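Der Greifer

Merkeo hatte 500 Griffe ohne Nachstellen versprochen. Ich glaubte das am Mittwoch so wenig wie im Januar. Bei 63 hielt ich die Zelle an, den rosa Gurt dicht vor den schwarzen Backen. 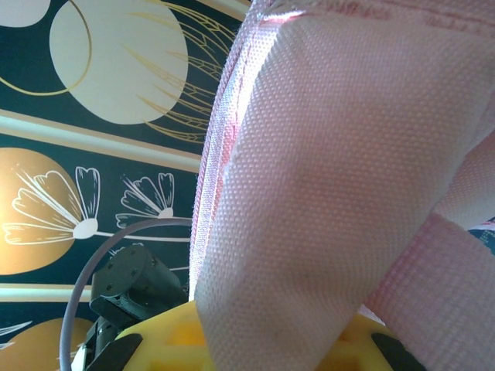 Zweiter Versuch

Ich stellte die Backen um 2 Zehntel enger, gegen das Handbuch.

»Merkeo rät davon ab«, sagte die Kollegin.

»Merkeo steht nicht hier.«

Dann ließ ich den Arm wieder an den Stoff.

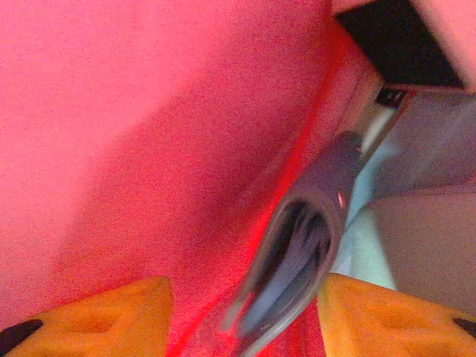

Fehler 3237, meldete die Anzeige. Den kannte nicht einmal das Handbuch. Ich schrieb ihn auf und holte den Inbusschlüssel.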